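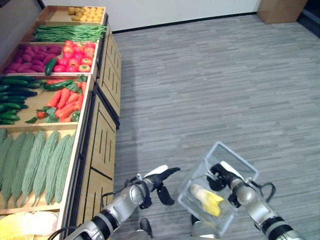 About Flalter

Flalter is a small robotics company. We work on one question, which is whether a machine can do the ordinary handling jobs that people do in shops and at home, and do them well enough that somebody would pay for it.

For most of those jobs the answer today is no. For a few it is "sometimes, with a person nearby". We think a company that sells automation should be willing to say that on its own website, so this page sets out what we do, what our machines manage at present, and what they don't.

Who we are

The company was started by Khalil Mahasneh and Abrehet Mekonnen. Khalil spent his early working life in produce, first on the night fill at a suburban supermarket and later as a department manager. Abrehet is a mechanical engineer who came to us from packaging equipment. They met when her employer sent her to look at a jammed bagging line and he was the one who had to keep the store open around it.

There are 18 of us now. Eleven are engineers or technicians. The rest run trials, look after customers, keep the books and label data, and most people do more than one of those things. We have no outside sales team. If you write to us, the reply will come from someone who has worked on the machine.

What we work on

Our main product is Plondero, a two-armed robot for picking and restocking loose goods. It has a two-fingered gripper on each arm. We chose two arms because a good deal of shop work needs one hand to hold something and another to do something with it. Filling a basket is the obvious case. One gripper keeps hold of the rim and the other goes to the shelf.

Hakim is the software that runs it. It looks at the display, decides which item to take and how to approach it, and plans both arms together so they stay out of each other's way. Hakim also decides when to stop and ask for help, a part we have rewritten more often than any other.

Ernon is our household project. It is at an earlier stage and there is nothing to buy. More on it further down.

Why we started with vegetables

People often ask why we didn't begin with boxes. Boxes are well served already. They are rigid, they have flat faces, and several good companies will sell you a machine that moves them all night.

Produce is a different job. A green bean is thin and lies in a tangle with the others. A cucumber rolls when you take the one beside it. Tomatoes have to be held firmly enough to lift and lightly enough to sell. Carrots with their tops on catch on their neighbours. Bitter melon has a bumpy skin, so a grip that suits one side may slip on the other, and a napa cabbage is wider than most grippers want to open.

Customers also put things back in the wrong place. A chilli ends up beside the tomatoes, a capsicum in with the onions. A person filling the shelf sees that and fixes it without thinking. A robot has to be able to notice that something doesn't belong, work out where it does belong, and decide if moving it is worth the time.

We do our early practice on artificial vegetables, set out on a timber display stand with divided compartments. They keep their shape and colour, they can be dropped all day, and we can lay out the same arrangement again when we want to compare two versions of the software. They are also easier than the real thing. They don't bruise or leak. A result on artificial stock tells us that the reaching, seeing and planning are in order, and tells us very little about handling. We repeat the work on fresh produce before we make any claim to a customer.

What it can do so far

In our most recent round of practice, Plondero was asked to pick mixed orders from the display into a basket. It completed 90 per cent of the single-item picks without help. That figure is for artificial stock, in our own workshop, under our own lights.

On whole orders, where every item must be right and end up in the basket, it finished 49 out of every hundred without a person stepping in. The gap between those two figures matters. A machine that usually gets one item right still gets a lot of shopping lists wrong.

Larger, separate items go best. Sweet potatoes, corn cobs and cucumbers at the top of the pile are usually straightforward. Small potatoes are slower, as the gripper tends to disturb several to get one. Beans are poor. We have tried four different finger shapes for beans and aren't happy with any of them.

Speed is the other limit. A practised person can fill a basket well before our robot has finished. We have slowed the arms down on purpose in places where people walk, and we don't expect to undo that.

So, can a robot stock your produce department? Not by itself, and not during trading hours. It may be useful after close for topping up particular lines, or in a back area picking orders from a fixed layout, provided a staff member is on hand. If that is of interest, we'd like to hear from you. If you need something that replaces a shift, we don't have it, and we'd be cautious of anyone who tells you they do.

Household chores

Homes are harder than shops. A shop is laid out to a plan, the floor is level and the stock is known. In a home the bowl is in a different cupboard from last time, the dog is asleep in the doorway and the drawer sticks.

Ernon began in July as a small side project looking at kitchen jobs: putting groceries away, clearing a bench, loading a dishwasher. It uses the same arms and much of the same software as Plondero. Putting groceries away was a sensible place to begin, given what we already knew about picking up vegetables.

At present Ernon can move firm items from a bag to a marked spot on a shelf. It can't reliably open a fridge, and we haven't let it near glassware outside the workshop. Laundry comes up in nearly every conversation we have about home robots, so to answer in advance — no, we aren't working on folding. Cloth is a specialty of its own and other groups are well ahead of us.

We expect Ernon to stay a research project for several years. We don't take deposits or run a waiting list.

How we test

Every trial is scored by someone who didn't write the code being tested. We record failures by type: missed grip, dropped item, wrong item, damaged item, collision, and stopped for help. A stop for help counts as a failure in our figures, even where it was the right decision.

We don't speed up our videos. If a clip has been edited, the caption says so. Visitors are welcome to choose the items and arrange the display themselves, and we encourage it, because people from outside set it up in ways we don't think of. Abrehet's mother once stood all the carrots on end. The robot took 4 minutes to pick one.

Our view on jobs

We are asked about this often and it deserves a direct answer. Night fill is tiring work, and stores we speak to have trouble keeping people on it. We think a machine that did the heavy and repetitive part would be welcome in many of them. We also know that some employers will look at any machine and see fewer hours on the roster. We can't control that completely. What we do is ask each trial site to tell its staff what the robot is for before it arrives, and to include the people who do the job in the planning. Khalil runs those meetings himself. Two sites have declined on those terms and we didn't go ahead with them.

Working with us

We take on a small number of trial sites each year, mostly independent grocers and order-packing operations. A trial begins with a visit from us to watch the work being done by your own staff, usually for a full shift. After that we tell you in writing which tasks we think are worth trying and which are not. There is no charge for the visit.

We also host students on placement from mechanical, electrical and software programs, and we hire technicians from trade backgrounds. Experience in a shop or a kitchen counts in your favour. Please mention it, even if it was a long time ago.

For trials, placements or a visit to the workshop, use the contact form and say which you are writing about. We aim to reply within a week.

Page last updated Jan 18, 2024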